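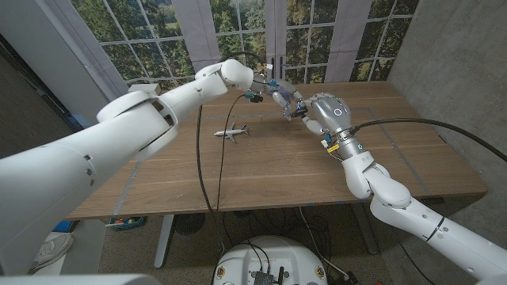

Glossy white surfaces at a table.

Lindwood Interior Lighting: Glare and Reflection FAQ
Last revised October 25, 2024

What is the difference between direct and reflected glare?
Direct glare comes from a light source in the line of sight. Reflected glare comes from a surface that returns the source toward the eye. Shielding the lamp corrects the first. The second usually requires moving the lamp or changing the finish.

Does a dimmer remove glare?
No. A dimmer lowers the brightness of the lamp and its reflection together.
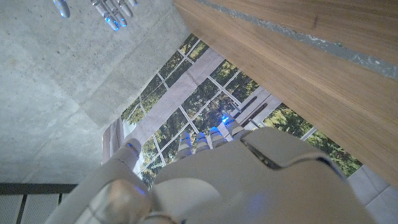

Window glass should be included in any lighting layout. A bare pane acts as a partial mirror when the room is brighter than the outdoors. Small sources count too: the blue glow at the highest fingertip spills onto the glass behind it. Status lights and chargers placed next to a window can do the same. Shades must be drawn fully to have an effect.

Which table finishes are covered by the Skasent survey?
Matte, satin and gloss. Each is checked from 3 seating positions.
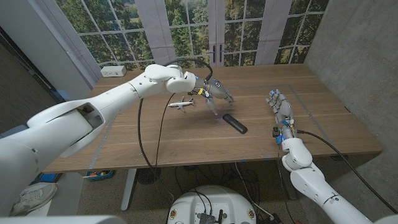
Walnut-grain tabletop; faint bluish reflection on the black object.

How do I request a survey?
Send a floor plan and ceiling height to Zofia Baran at the Paredes office. Plans are reviewed within 17 days. Rooms with skylights need a separate form.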